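## Cloth folding demos with the hand-held gripper

I've done nearly 3,000 of these for the Skavden set, so trust me on the boring bits!

1. Lay the cloth flat. A few wrinkles are fine (I leave mine in).
2. Start recording with the fingers wide open, and hold still for 2 seconds.
3. Come in low, pinch one corner, fold, let go.
4. Shake it out and turn it a bit before the next take. I stop for tea after 20.
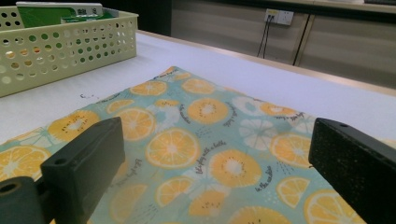

*Fingers open over the citrus cloth.*

Bad grab? Keep rolling and try again – I keep those takes too.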